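I've been rewriting our cell rules again, and I have opinions, so pour yourself something.

Some background if you're new to the blog. I look after the bin picking bench for a project called Trinura, over in the Dretmont building, and when I took it on I inherited a rules document that ran to 19 pages. Nineteen! It had a table of contents. It had a section on the table of contents. People signed the last page and then went and did whatever the person before them had been doing, and I can't really blame them (I signed it too, and I skipped the middle).

So in February I cut it down to 4 rules that go on one sheet of paper at eye level next to the stop button. The long version still exists for the stuff that needs it, like the risk assessment and the speed limits and who is allowed to change them. I'm not throwing out the standards, please don't write to me. But the sheet is the thing people read with one hand on the gate.

Rule one is that hands stay out of the bin unless the arm is stopped and you're the one who stopped it. "It looked paused" doesn't count. Arms look paused all the time while they're thinking.

Rule two is clamp it. A bin that slides half an inch ruins a whole afternoon of grasps, and you'll spend that afternoon blaming the calibration. I like a real bar clamp on the rim and tape on the table for anything else that has to go back to the same spot. Tape is cheap, and I will happily die on the tape hill.

Rule three is cables. Every cable on the arm gets checked through the full range of motion before the first run, slowly, with somebody watching the loop at the wrist. Too tight and it pulls at the far reach, too loose and it finds a finger to snag on. I used to do this check once a week and now I do it every morning, coffee in the other hand.

Rule four is the one I get arguments about: write down what's in the bin before you start. All of it, in plain words, so the next person can set up the same mess again. We went through the log for Selix, our last round of testing, and out of 2,672 attempts there were 2,000 I'd trust enough to compare with anything. The arm was fine on the rest! The notes just said "mixed items" or "same as before," and same as before what, exactly?

The pushback is that it slows people down, and sure, it does, by a minute or two. A friend who runs the Mohammed line down the hall thinks I should let the software do the logging and leave humans out of it. Maybe! I'd still want the plain words next to it, for the day the software calls a tape dispenser a shoe.

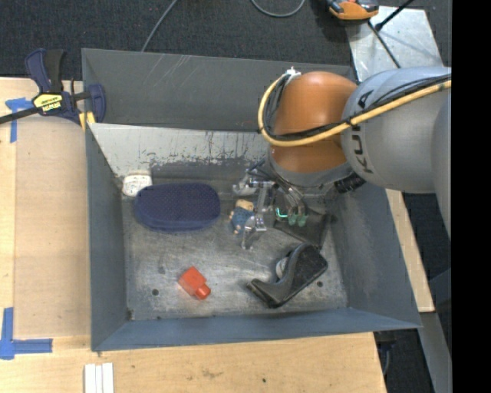

Anyway, the sheet is up to version three and I'm still fiddling with the wording on rule one, where "stopped" seems to mean something different to everyone who reads it. If you've got a better word, the comments are open, and I'll post the new version once I've had a chance to try it out on the morning crew.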